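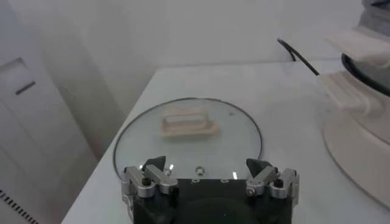
Unit 6: Demonstration by Hand and by Remote Control

Lecture notes. Instructor: Padmavathi Ramasamy. Lab sections: Sobia Janjua.

Read section 6.4 before your first lab slot. Sections 6.1 to 6.3 will be covered in lecture.

6.1 Terms

A demonstration is one recorded run of a task, start to finish, with a person supplying the motion. A policy is the function we later fit to those recordings. It takes what the robot senses at one moment and returns a short run of commands. An episode is the stored form of one demonstration: camera images, joint positions, gripper opening and commands, all on a shared clock.

Two ways of supplying the motion are used in this course.

Kinesthetic teaching. The operator holds the arm and moves it through the task with the motors in gravity compensation. The recorded joint positions are the positions the arm reached. Contact forces pass through the operator's hands, and that helps with tasks such as seating a lid. The drawbacks are that the operator's hands and sleeves enter the camera views, and that one person can't easily guide two arms at once.

Teleoperation. The operator moves an input device and the arm follows. In the lab we use the Mustton leader arms, one per follower. The operator stays out of the workspace, and two arms can be driven together. Force is felt weakly or not at all, so new operators tend to press too hard.

6.2 Commanded and measured position

In teleoperation there are two position signals, the one the leader asks for and the one the follower reaches. They differ whenever the arm is in contact with something or moving fast. Store both. Train on the commanded signal. If the operator closes the gripper on a knob, the command goes on past the point of contact, and that extra closure is what produces grip force. A policy trained on measured opening learns to stop at the surface and lets the object slip.

The same applies to pressing down. A lid held against a rim by a command a few millimeters below the rim will stay there. A lid commanded exactly to the rim may not.

6.3 Wrist cameras

A camera fixed to the wrist moves with the gripper, so the fingertips stay at nearly the same place in the image whatever the arm does. This makes the offset between fingertips and target easy to learn. The cost is field of view. Objects close to the lens blur, and an object beside the gripper may leave the view entirely as the arm turns.

Glass needs separate attention. A clear lid on a white table gives the camera its rim, its handle and a few reflections to work with. The reflections shift as the camera moves and shouldn't be relied on. Keep the overhead lights at the marked setting, and vary the lid position between episodes by moving the lid, not the lamp.

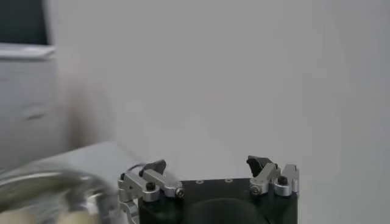
Start each episode with the gripper open and clear of every object. A fixed starting posture is acceptable; a fixed object position isn't. If all the episodes begin with the lid in one place, the policy can score well by replaying an average path, and you won't find this out until you move the lid.

6.4 Recording procedure

1. Log in to Gondal and open a new session under your group name.
2. Home both arms. Check that each leader matches its follower before enabling motion.
3. Confirm that every camera stream is live. A frozen stream still shows a picture, so wave a hand in front of each lens.
4. Place the objects using the next line of the placement sheet.
5. Press the left pedal to start. Wait one second before moving.
6. Perform the task at a steady pace. Don't hover while deciding. Pauses are recorded as commands to stay still, and the policy will copy them.
7. Release, withdraw the fingers, hold still, then press the right pedal.
8. Mark the episode as success, recovered or failure.

"Recovered" means the first grasp missed and you corrected it within the same episode. Keep these. They cover states that clean runs never visit. Failures are kept too, but the loader skips them by default.

6.5 Size of the data set

The June set holds 1,698 episodes, of which 772 were made by kinesthetic teaching. Episodes average roughly 37 seconds. For Assignment 3 use the Flimetti loader and draw a training set of 1,000 episodes, keeping the two methods in their original proportion. Report results for each method separately as well as together.

6.6 Problems

a. Sketch commanded and measured gripper opening against time for a grasp on a rigid handle. Mark first contact.

b. An operator pauses before every grasp. Describe the effect on a policy that sees only the current image, then on one that sees the last ten.

c. Read the Enura technical note on the course page and restate its argument for relative actions in one paragraph.

Problems are due at the start of lab. Questions about pedals or leader calibration go to Sobia.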